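Home | Stories | Archive | Submit | About | Contact

The Grip Limit

The fault log from the night run had one line in it, and the line said the force limit had been exceeded at cycle 77. Faraji Mohamedi read it standing up, with his coat on. Then he scrolled back to see whether the machine had stopped.

It hadn't. It had gone on to cycle 900, which was the end of the program, and parked itself as if it had done well.

He hung up his coat and opened the reject bin. The toothbrushes in it had been squeezed through at the neck. Most had broken clean. A few were still joined by a strip of plastic, and the heads swung when he picked them up.

Elibariki Mwakyusa came in at 8 with two cups of tea and put one down on the wrong side of the keyboard, where he always put it.

"Anstead called," he said. "They want to know if we can ship on October 19, 2018, like the contract says."

"What did you tell them?"

"I said I'd ask you."

Faraji showed him the bin. Elibariki turned one of the broken pieces over and pressed the end of it against his thumb. It was sharp enough to leave a mark.

"Is this the new software?"

"The limit is set right in the software. I checked it twice."

They had built the grippers for a care home supplier called Anstead, which wanted an arm that could hand a person a toothbrush, a comb or a spoon. Rugemalira had designed the hand in July and left for another job before it was tested on anything thinner than a broom handle. Her notes were good as far as they went. They said the fingers should close until the motor current rose, and then hold. They didn't say what should happen if the current reading was late.

Faraji took the spare gripper, the one they worked by hand, and set the trigger lock. He closed it on a green toothbrush from the same box and wrote down the current. Then he opened it and did it again.

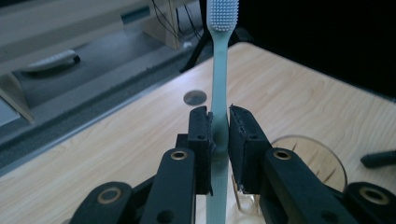 What makes a gripper keep closing after it has reached its force limit?
The limit only works if the reading behind it is fresh, and a controller that is handed an old value will go on driving the motor until a newer one arrives.

It took them until the afternoon to find the delay. The current sensor was a Buveo part, and it shared a line with the temperature sensor. When both had something to say, the temperature went first. After an hour of running, the motor was warm and the temperature sensor had a lot to say. The current reading waited its turn, and the fingers kept closing.

"So it's fine on the bench," Elibariki said. "It's fine for 20 cycles. It's fine when the customer is watching."

"Yes."

"And it would have been fine at the care home in the morning."

Faraji didn't answer. He was thinking of the acceptance form, which had a box for breakfast and a box for bedtime. By bedtime the motor would be warm. The person on the other end would be reaching for the handle, and their fingers might be between the pads before the pads had finished.

He typed the message to Anstead himself. He wrote that the unit had failed in test, that the failure could injure a hand, and that it would not ship on the date. He wrote what the cause was. He took out a sentence that said they were confident of a quick fix, and read it again without it.

"They'll go to Jumlow," Elibariki said. "Jumlow quoted them lower anyway."

"They might."

"Do you want me to look at it before you send it?"

"No. It's right."

He sent it. Then he unplugged the night unit, wound the cable around its base, and tied a red tag on it. Elibariki had the data sheet open on the other screen and was looking for a sensor that came with its own line. He found one on the third page, out of stock until spring. He kept scrolling. Faraji drank the tea, which was cold by then, and pulled up a chair next to him.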